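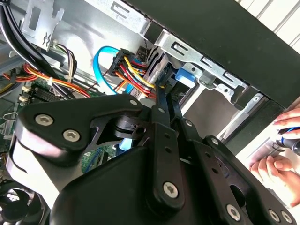 Drive area with the side panel off, blue SATA lead and power connector at the top.

Old desktop, cable routing around the drive area – what would you change?

Posted by tinplate_ray, Mar 15, 2019

I am going through an older desktop that is going back into use as a file store. It will hold scanned drawings and not much else: 2,043 files at the last check, plus a backup copy. The board and supply are staying. I would like to sort out the cabling before the second drive goes in, and I would rather ask first than undo it later.

Current state. The SATA data lead is the bright blue one and it loops round fairly tightly before it gets to the drive area. Next to it is the supply loom, yellow, red, orange and black, into a black multi-pin connector. There is a second run of orange, red and yellow going across the case, held with one small white tie. Above that are some thin purple, brown and white wires hanging in loops, not fixed to anything. Thick black cables come down from the top corner.

Questions:

Is the bend in the blue lead tight enough to matter?
Is one tie enough on the horizontal run?
What is the normal thing to do with the thin wires?

The case is a Norell tower, steel, no cable channels to speak of.

miter_box wrote:

On the blue lead, yes, I would change it. The conductors inside are thin and the lead is stiff, so a tight arc puts a steady side load on the plug. The old type without the metal latch relies on friction only. A drive that drops out of the array at random is very often a lead that has worked itself a millimetre out of the socket.

Fit a longer one, or one with a right-angle plug at the drive end. Check which way the angle goes before ordering. Up and down versions look the same in a listing and only one will clear the drive below.

Kestrel40 wrote:

I disagree about a longer lead as a general answer. Excess length has to go somewhere, and in a case with no channels it goes in front of the drives. The limit for internal SATA is one metre, so length itself is no problem electrically, but half a metre is plenty in a tower and a good deal less will often do.

As for the bend, people worry about it more than they need to. A loop is fine. A crease is not. If the jacket has gone white or flat at any point, bin it. If it is a smooth curve, leave it alone and look at the plug.

tinplate_ray wrote:

It is a smooth curve. I have not had the lead out to look at the underside.

miter_box wrote:

Then have it out and look. It takes a minute. Power off at the wall, hold the plug body and pull straight. Do not rock it side to side, as the plastic tongue on the drive is the weak part and cannot be replaced on its own.

Jolanta Walczak wrote:

The thin wires are the ones I would deal with first. Loose loops of small-gauge wire are what catch when a drive cage or a bracket slides past. Colours tell you very little there, as every case maker used its own. Follow each one to both ends before you tie anything. They may be front panel leads or a fan or sensor lead, and you do not want to find out by pulling one off its header.

Once you know, gather them along the frame and tie them every few inches. Leave enough slack at the board end to lift the plug off without tension.

Also, go round the edge of that sheet-metal bracket in the top corner, the one with the rectangular cutouts. Run a cloth along it, not a finger. If the cloth snags, take the burr off with a fine file well away from the machine, or put a strip of edging on. I had a Vellano case years ago where a bracket edge had gone half way through the insulation on a yellow wire. That one is 12 volts.

tinplate_ray wrote:

Useful, thank you. I had not thought about the bracket. It is bent sheet with a small zigzag mark stamped into it. Does the mark mean anything?

Jolanta Walczak wrote:

Could be a maker's or a tooling mark. I would not read anything into it.

Kestrel40 wrote:

On the horizontal run, a single tie is adequate if the bundle does not move when you push it. If it sags towards the board, add one more and anchor it to the frame. The board edge below has the memory slot latches along it and you want to be able to open those without moving wires. Check that with the latches fully out, as they swing further than you expect.

Cut the tails flush. A tie cut at an angle with side cutters leaves a point that will open the back of your hand.

miter_box wrote:

Or use hook and loop strap and have no tails at all. He has said a second drive is going in. Anything tied now will be cut next week.

Kestrel40 wrote:

Hook and loop is bulky on thin wires and collects fluff. For the main loom, fine. For the small stuff I would stay with nylon ties and accept cutting a few.

miter_box wrote:

I have had strap in a machine for years and the fluff is no worse than on anything else in there. We will not agree on this.

Eduardo Catacutan wrote:

A point nobody has raised is the supply loom itself. Orange is 3.3 volt, red is 5, yellow is the higher one already mentioned, black is ground. If the second drive needs power and there is no spare SATA power plug, you will be tempted by an adapter. Avoid the moulded four-pin to SATA type. The contacts are set in one block of plastic and some of them short and burn. The crimped type, where you can see each wire enter its own slot, is the one to have. Zawadzka do one, or make your own if you have the tool.

Also check the existing connector for discolouration. Brown around one pin means a poor contact that has been warm.

Never use a modular lead from a different supply, even if the plug fits. The pin order at the supply end is not standard.

tinplate_ray wrote:

Supply is not modular, so that last one does not apply. I will check for a spare plug tonight.

Plan as it stands:

Take out the blue lead, inspect, and replace if there is any crease.
Trace the thin wires, label both ends, tie to the frame.
Cloth along the bracket edge.
One extra tie on the horizontal run, clear of the memory latches.
Strap on the main loom until the second drive is in.

miter_box wrote:

Label with something that will still be stuck on in a few years. Masking tape goes brittle and falls into the fan. Heat-shrink is better if you can get it over the plug, otherwise wrap-round cable markers.

Jolanta Walczak wrote:

Agreed with the list. I would do the bracket before the wires, so that any filings are gone before there is loose cabling next to it. If it has to be filed, take it out of the case altogether.

tinplate_ray wrote:

Order changed. Spare SATA power plug found further down the same loom, so no adapter. I will order the short lead with the straight plug and the same again for the second drive.

Kestrel40 wrote:

Get two colours if they have them. It saves tracing them back to the board later.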